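Help Wanted: Block and Bowl Sessions at Ritov
Posted 14/05/2020

We love small objects. Stacking them, sorting them, putting them into other objects and tipping them out again! If you do too (or you just have a patient pair of hands and a free morning), we'd like to hear from you.

Ritov is looking for 12 people to join our tabletop sessions at the Wamgate building in Cornbridge. We study how everyday tidying gets done: where something is picked up, which way it is turned, and how it ends up in its container. Our favorite pairing so far is a very plain one, a green block and a round wooden bowl.
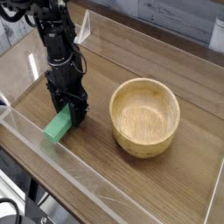
The bowl and the light green block on the wood-grain tabletop.

What you'd be doing

You'll sit at a table with a bowl, a block and a short card of tasks. Put the block in the bowl. Take it out and set it down somewhere else. Lay it flat, lean it on the rim, try it with your other hand. Each session has 20 tasks with a break in the middle, and Thijs Stevens will be in the room to hand you the cards and answer questions. He'll also ask you afterward what felt easy and what felt awkward, so please speak up! Those chats have been some of the best parts of the work.

A long block in a round bowl is more interesting than it sounds. It can lie at a slant with one end up, and people have very different ideas about whether that counts as put away.

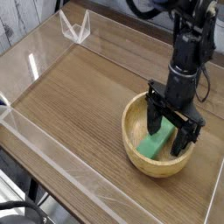

Green block at a diagonal inside the bowl.

Who can take part

Anyone 18 or older who can sit at a table for an hour. No experience needed. Left-handed people are very welcome, and so are people who use only one hand. Glasses are fine. Please leave rings and bracelets at home or bring a pouch for them.

Sessions run through December and you can sign up for one or several. Tea, coffee and a gift card for the Ccori bookstore downstairs are included.

How to sign up

Write to Roos Bakker at the Ritov front desk, Room 603, Wamgate, Cornbridge, or call extension 995. Tell us your name, which hand you write with and whether mornings or afternoons suit you better. Roos will write back with open times and directions to the side entrance.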